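Ernumell House Residents' Association
Minutes, general meeting, October
Ground floor lounge, start 7:10 pm (late, door code not working again)

Chair: Domingo Carrasco
Minutes: Abílio Pinheiro
Apologies: flat 3, flat 11, both flats on the top landing
Sign-in sheet went round, is in the folder.

1. Last minutes
Read by most. One correction – the bike rack quote was from Brosten, not from Irkon. Irkon only does the laundry machines. Fixed in the master copy. Approved with that change.

2. Matters carried over
Gutter on the north side: done. Invoice paid.
Hall light, second floor: still flickers. Electrician came, said it was fine, went home. DC to call again and ask for him to come after dark.
Lost parcel (flat 7): found in the boiler room, no idea how. Closed.
Key to the roof hatch: still missing. If anyone has it, put it through DC's door, no questions.

3. Heating
Longest item, as every fall. System goes on this month. Management company (Noiphan) says the timer will run 6 am to 10 pm. Flat 5 wants earlier, works nights and gets home frozen. Flat 9 wants it off at 9 pm, bedroom is above the pump and it knocks. Long back and forth.

Bleeding radiators: agreed everyone does their own before the system goes on. Keys in the lounge drawer, 2 of them, bring them back the same evening. Start with the lowest flats and work up. Flat 14 asked whether towel rails count. Yes they do.

Pressure dropped twice last winter. Noiphan blames a leak inside one of the flats. Residents blame Noiphan. DC has asked in writing for the pressure log and has not had it. Will ask again with a deadline.

Vote on the timer: stay with 6 to 10 for now, look at it again next meeting. Carried, one against (flat 9, wants it noted. Noted.)

4. Guest room
The room off the back hall. Bookings up since the summer, mostly parents and grown kids visting. General feeling it is worth keeping.

Points raised:
– Booking sheet on the lounge door is a mess, people cross each other out. AP to make a fresh one with one line per night.
– Bed stays where it is. Somebody asked about a second bed, no, there would be no space to walk.
– Price per night stays the same. Flat 2 thinks it is too low, flat 6 thinks it should be free for residents' family. Left alone.
– Whoever books strips the bed and brings the sheets back washed. This has slipped.
– Heater in there to be bled along with the rest, AP will do it. 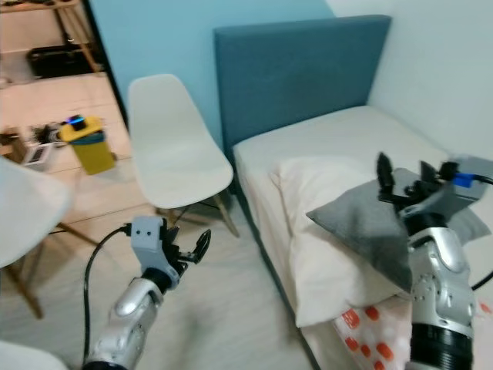 5. Laundry room
Irkon machine on the left eats coins. Sign has been up since spring, sign is now also falling off. Irkon says an engineer will come but will not name a day. Flat 12 has lost enough to be cross about it and read out a list. DC will send the list to Irkon and ask for a refund.

Lint. Clean the filter after your load. It is on the wall in capitals.

Drying racks: people leaving things for days. Agreed anything still there after 47 hours goes in the blue tub. (Was going to be 48, flat 8 said make it 47 so people read it twice. Carried, with some laughing.) Socks left over at the end of the month go out.

Hours: no washing after 10 pm. The spin cycle goes straight through to flat 1. Reminder to be put on the board.

6. Bikes
Quote in from Brosten for a rack in the yard, 800 fitted, cover not included. Discussion. Cover wanted by anyone who rides in winter, not wanted by flat 4 who would look out on it. Could it go along the other wall? Drain cover in the way. DC to ask Brosten if the rack can be shortened to clear the drain and what that does to the price.

Old bikes: several with flat tires and no owner that anyone can name. Tag them all, owners take the tag off, anything still tagged by next meeting gets given away. AP to buy tags. Flat 10 says the green one is hers and please do not tag it. Will be tagged anyway, take the tag off.

Paying for it: the reserve can stand the 800 but then nothing is left for the front steps. Steps come first if the surveyor says so. No vote untill we have the new figure.

7. Front steps
Third one down is loose. Tape on it for now. Surveyor booked by Noiphan, time to be confirmed. Please use the rail. Flat 13 asked about a ramp at the same time, good point, DC to raise it with the surveyor as one job would be cheaper than two.

8. Furniture and things in shared rooms
Flat 6 wants a rule on what can be left in the lounge and guest room. At present it fills up each time somebody moves out. Lamps, a bread maker, half a set of shelves.

Agreed:
Ask before you leave anything.
Put your flat number on it.
If it has no number it goes on the giveaway table for a week, then out.
Nothing upholstered from outside the building (moths, two years ago, never again).

White molded plastic chairs are easy to wipe down and people are happy with that kind in the guest room. Pillows: gray ones go with the guest room, not the lounge, and should be back there by Sunday-type clear-up, whenever that ends up being.

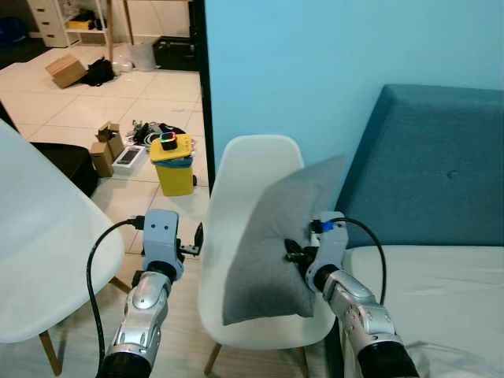

Flat 6 also asked for a closet for spare bedding so it is not in bags. There is a gap under the back stairs that would take a cupboard if the old paint cans went. DC will look at the paint, most of it must be solid by now. City takes it at the depot, somebody with a car needed. Flat 8 has a car, will go if someone else does the lifting. Flat 5 will lift.

Question of insurance came up. Does the building policy cover things left in shared rooms? Nobody present knew. DC to read the policy. AP to remind DC to read the policy.

9. Yard and planting
Leaves. Rake is in the shed, bags under the sink in the lounge. Flat 2 will do the first go if others do the second. Names taken: flats 1, 8, 12.
Bulbs: small sum agreed, whatever is left in the garden envelope. Tulips, not daffodils, by show of hands. Flat 4 to buy.
The pear tree is leaning more than it was. Get someone to look before the storms. DC has a number for a tree man from his sister.

10. Noise
Flat 9 and flat 14 have talked and sorted it between them. Nothing more for the minutes.
Drilling: weekdays only, not before 9. Put a note up the day before if it is going to be a long one.

11. Winter supper
Same as last year, bring a dish, lounge, early evening. Sheet for dishes goes up next to the booking sheet, please do not write on the wrong one. Last year we had four potato salads. Flat 11 does the soup (not present, someone check she knows).

12. Any other business
Door code: will be changed this month. New one goes under doors on paper, not in the group chat.
Recycling: pizza boxes with cheese on them are not recycling.
Flat 7 thanks whoever fixed the mailbox hinge.
Flat 3 sent a note asking for the minutes in larger type. AP will do it from next time.

Actions
DC: electrician, Noiphan pressure log, Irkon refund, Brosten rack, surveyor and ramp, paint cans, policy, tree man
AP: booking sheet, bike tags, guest room radiator, laundry notice, larger type
Flat 4: bulbs
Flats 5 and 8: paint run
All: bleed radiators, return the keys

Closed 9:25 pm. Next meeting to be set once the surveyor has been. Chairs back against the wall please, and last one out gets the light.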